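# A small arm for a small table: talking with Josiane Rolland

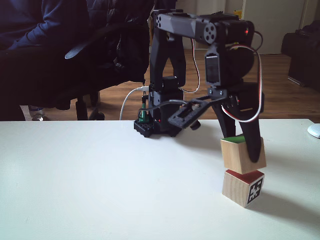

*The Wistidari arm at work on a two-cube stack.*

Josiane Rolland answers the door with a screwdriver tucked behind her ear and coffee already made, and it takes us a good while to get around to robots at all. We talk first about the train, and then about her garden, and then, by way of a broken hose timer she once repaired with parts from a printer, we arrive at the subject of the Wistidari kit, which she has been designing and redesigning for the better part of 3 years.

The kit is a desktop arm that comes as a box of links, servos and cables, and you put it together yourself. It goes out with a bag of wooden cubes, some with square markers printed on them for a vision program to read, and a booklet of exercises that starts with waving and ends with stacking.

"People write to me and say, why stacking? It's so old-fashioned," she says. "And I tell them, go ahead and do it by hand first, slowly, and pay attention to your fingers. You nudge, you feel, you nudge again. There's so much going on! A child of three can do it and I've spent whole winters on it."

I ask her what buyers get wrong, and she laughs for quite some time before she gets to an answer. Mostly it's the cables, she says. The arm has to bend and turn, and the wires have to come along with it, so you need to leave them more slack than looks tidy. "Everyone wants it neat. I understand, I like neat things too, you should see my kitchen drawers. But if you tie the wrist cable down tight, the first time the arm reaches out it will pull on its own plug, and then I get an email on Sunday night."

The emails matter to her. Until last January she answered every one herself, and she now shares the job with Léonie Cordier, who bought one of the early kits, sent in a four-page letter of complaints about the booklet, and was promptly asked to rewrite it. Cordier joins us halfway through the second pot of coffee, and she is every bit as fond of the thing as Rolland is, though a touch less forgiving.

"The old booklet had 46 steps before anything moved," Cordier says. "You'd spend a whole evening with the little screws and have nothing to show for it. So I moved the first servo test right up to the front. You plug one in, the light comes on, it turns a little, and you go to bed happy."

She'd like a better gripper, too, and says so with Rolland sitting right there next to her. The long finger is good for pushing a block into line, she explains, but thin or slippery objects are another matter, and anybody hoping to pick up coins should keep their money in their pocket (her joke, and she's rather proud of it). Rolland nods along. A softer fingertip is on her list, she says, somewhere under the new mounting plate and well above the carrying case that her customers keep asking for.

The price comes up, as it always does. The arm alone is 135 dollars, with the cubes and booklet included, and you'll need your own computer to run it. Rolland has been told she should charge more, and by people who know far more about business than she does. She'd sooner see it in libraries and on kitchen tables. "If it's too expensive, people are scared of it. They put it on a shelf. I want them to bump it into things a bit."

So who should buy one? Cordier thinks for a moment and says that a patient twelve-year-old will do fine with a grown-up nearby for the wiring, and that an impatient grown-up may have a harder time of it. She suggests a white or plain table, decent daylight, and a good solid surface under the base, as a wobbly desk will spoil a stack faster than any bad line of code. Rolland adds that you should save your positions as you go along, and write down what you changed, on paper if need be.

Before I leave, I ask whether she still stacks blocks herself, after all this time. She does, most mornings, before the mail. The next booklet will have a chapter on stacking 3 cubes, and she hasn't settled on the order of the exercises yet, so she and Cordier were back to arguing over it, very cheerfully, while I looked for my coat.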